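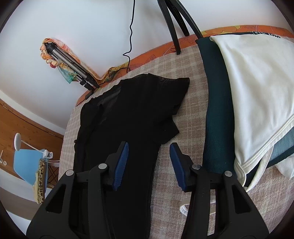

Why not just start with towels, one commenter wanted to know after my last post, when a towel has four corners and they are all the same?

Blog > Uni > Robotics project

Posted in August by Kibet Magesa

We did start with towels. I should have written that up at the time. The first few weeks of the Flenell project were nothing but towels and pillowcases, and they went well enough that we got a bit cocky and put "mixed clothing" in the proposal. Mixed clothing is where we are now.

For anyone who hasn't read the earlier posts, Flenell is our final-year group project at Lenside. The aim is a policy that can pick up a garment from a bed, find a sensible edge and lay it out flat enough to fold. We don't have an arm at home to practise on, so the demonstrations are done by a person holding the grippers, and the arm on campus gets the result later. The marks are split between the data we hand in, the written report and a live run at the Biwott round, where the teams from each campus fold the same bag of clothes in front of the judges.

The target we set in the proposal is 1091 demonstrations. We have 801. The number sounds healthy until you look at what is in it, which I did last month, and found that towels and pillowcases make up far too much of the total. Only 259 are of anything you would wear. So from here on it's clothes only.

Dark clothes are the hard part. On a black garment the folds hardly show on video, and the grippers are black as well, so what stands out is the blue pads. When I play back a recording I follow the pads and work out the cloth from there. Sheer fabric is worse again, and the trainer gets confused about which layer is on top. I get confused too. I have pinched two layers when I wanted one more times than I'd like to admit.

My method at the moment is this. One gripper takes a corner and holds it, and the other goes looking for the next one. I don't lift until both jaws are shut. Early on I was lifting with the first hand while the second was still moving, and the recordings were useless for training even when the garment ended up in the right place. Slow is fine. The software doesn't care how long a demonstration takes, provided you don't stop dead in the middle of it.
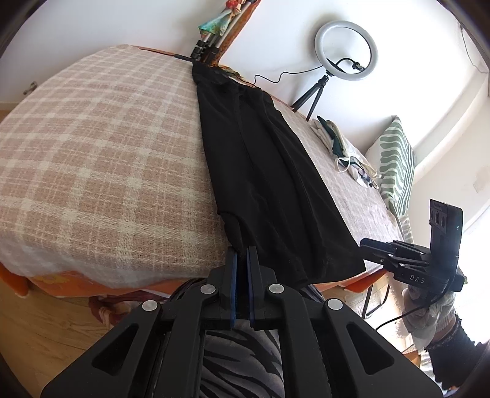 Page last updated: September, 9.40 pm

Wide hems are good practice. The corner at the hem gives you something definite to grab, and the weight of the cloth helps once you have hold of it. Waists are a pain. Anything gathered bunches up and stays bunched, and you can spend a whole demonstration pulling at it and end up with the same lump a bit further along the bed. I now leave the waist until last and pull from the hem end, which stretches most of it out.

The bedding matters more than I expected. We talked about putting down a plain sheet for every recording and decided against it. The judges at Biwott won't tell us what surface we're getting, and a policy that has only ever seen a plain sheet will fall over on a plaid blanket. So patterns stay in. The catch is that a soft blanket moves with the clothes, and if a jaw goes in too deep you get a pinch of blanket along with the hem. I threw out 28 recordings for that in one batch. You can't always feel it through the grip, so check the playback before you do the next lot.

Processing goes through Imomach, the lab's own pipeline. It took most of a night to get through the last upload and then rejected a block of files over a naming mistake, mine, where I'd put the garment type and the session number in the wrong order. I've written a small script to rename them and it's in the group folder if anyone else has done the same thing. Run it on a copy first.

A couple of things I'd do differently. I'd record clothes from the first week, even badly. I'd also write down the starting position of each garment as I go - crumpled, half folded, laid out - as I'm having to go back through the old recordings and label them by eye, and it is slow, dull work.

Next up is shirts with buttons, then anything with a strap or a tie. Straps slip straight out of the pads unless you come at them side on, and I haven't settled on a way of doing it that I can repeat. If your group has one, leave a comment. I'll put up the first results from the campus arm once we've had our booking, which is still sitting at "pending" on the lab calendar.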